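Ticket 3976 - break room, Harnau building
Subject: Drinks fridge order, wrong bottles again
Status: reopened

Opened 8:40. Murent says the March order was delivered complete. I doubt it. We asked for plain water and a mixed tray of energy drinks, and the shelf labels no longer match what is on the shelves.

9:15 - Murent support suggests we "refresh the shelf plan." Did that. Same labels, same mess.

10:05 - They now say the 370 ml line was swapped for a similar product. Similar how? No answer yet.

11:30 - Told the sorting guide covers every bottle by cap color. I'm not convinced. Two people used it this morning and got different results.
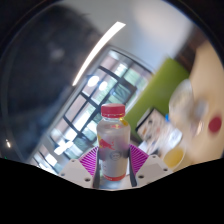
Cap color is a poor way to sort drinks, and I said so last time. By the guide, a red screw cap goes on the energy shelf, whatever is inside. Fine, the charging-bull logo agrees with that, but the liquid is clear, and anyone grabbing water in a hurry will take it. Please sort by the label on the side.

1:20 - Murent marked this solved. It isn't - the guide still has the old cap table on page 2. Reopening.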